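7 min read

3.2 Where people put their lights

I went into this part of the study sure that bedrooms would be the easy room. You sleep in them, so how much light can anyone want? Then the September questionnaires came back and I had to eat my words (Miroslava Kubíček, who ran the Sumov interviews with me, still brings it up). People had more to say about bedroom ceilings than about kitchens and bathrooms put together!

We asked each household to keep a lighting diary for 90 days, writing down which switch they used and what they were doing at the time. Reading, mostly. Also folding clothes, hunting for a charger, getting a kid back to sleep. I scored every entry on what we ended up calling the Rellness Index, a plain measure of how content someone was with the light they had at that moment. We collected 3,000 entries this way, and I read all of them, some on the bus.

What surprised me was how often people with recessed lights left them off after dinner and used a lamp. One man in the Gajdoš apartments wrote "too much like the dentist" on 2 separate pages. Others loved them for cleaning and getting dressed, and gave them top scores before breakfast. So the same fixture could do very well and very badly in one day, and an average score hides that completely. I report morning and evening scores separately from here on.

Placement came up a lot too, especially downlights set close to the wall, as in Figure 4.
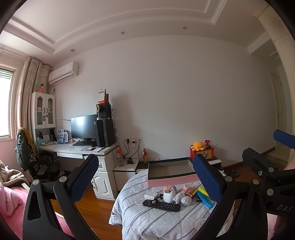
Figure 4. Bedroom ceiling with stepped molding and recessed downlights, one of them above the air conditioner.

I didn't plan for molding to be part of the coding sheet, but enough people mentioned theirs that I added a column for it and went back through the early diaries. Those scores are in the next section.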